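Omier toy library opens a second room in Bodell

2 Oct 2026

The Omier toy library has opened a second room in Bodell, after a summer in which its first room became too small for the families who use it. The new room is on Tiltent Street, next to the Đào bakery, and it is open in the afternoons.

Omier started in June with 251 toys. Today it has 572, most of them given by families in the town. Members can take home three toys at one time and keep them for 19 days.

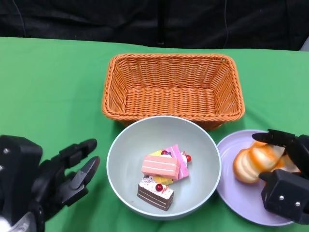

The membership is free for children under six. Older children pay a small fee each year, and this money goes to repairs and missing parts. Puzzles are the most difficult to keep complete, the library says, and it asks parents to check the box before they bring it back.

Toys for pretend play are the most borrowed this year. Families often have to wait two weeks for a kitchen set or a shop set. 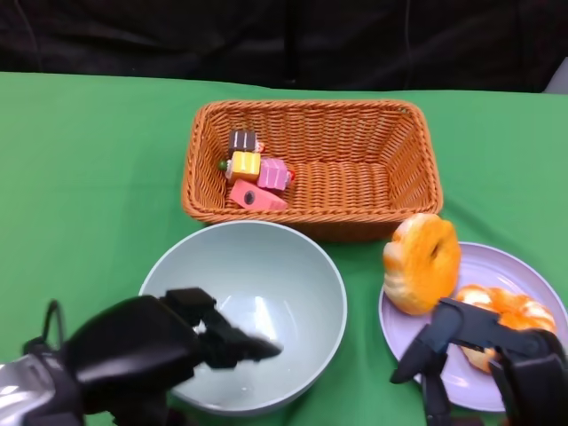

The town paid for the new floor and the shelves, and a collection among shops in Bodell brought another 2000 dollars. The library will use it to buy outdoor games before the spring. Toys with batteries are still not accepted.

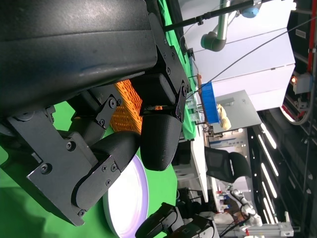
A black gripper, seen from close.

People who want to give toys can leave them at the Tiltent Street door during opening hours.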